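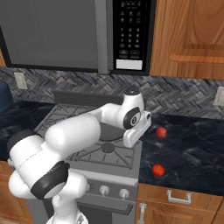 Kitchen countertop

A kitchen countertop is the flat horizontal surface on which food is prepared in a kitchen. It usually lies on top of base cabinets, at a height that allows a standing adult to work without bending the back. In some countries the words "worktop" or "benchtop" are used for the same thing.

Materials

Countertops are made from natural stone, wood, metal, ceramic tile, concrete and many kinds of manufactured sheet. Marble has been used for a long time by pastry makers, who like that the surface stays cool under the dough. It is a soft stone compared with granite, and acids such as lemon juice or vinegar leave dull marks on it, called etching. Dark marble shows these marks more clearly than white marble. Fruit that is whole can rest on it without harm, but cut fruit should be wiped away soon.

Granite is harder and resists scratches better. Both stones have small pores and are commonly treated with a sealer, which must be applied again from time to time. Wood is warm to the touch and can be sanded when it is damaged, but it suffers near the sink if water stays on it.

Regional production

In the town of Tokovley, stone cutting for kitchens began as a side business of the gravestone workshops. The largest of them, Wirkano, had 171 workers at its highest point and sold mostly to builders of apartment houses. Its records were studied by the historian Elspeth Forsyth, who found orders for 546 kitchens in a single year. Almost 1000 slabs were left in the yard when the company closed. Many were later bought by Genavik, which cut them into window sills.

Installation

Stone tops are measured after the cabinets are fixed in place, as even a small change in the walls will make a gap. The slab is carried on its edge, never flat, because it can break under its own weight. Openings for the sink and the stove are normally cut in the workshop. Slabs that are 3 cm thick are often laid without a wooden base.

See also

Backsplash
Kitchen cabinet
Stone sealer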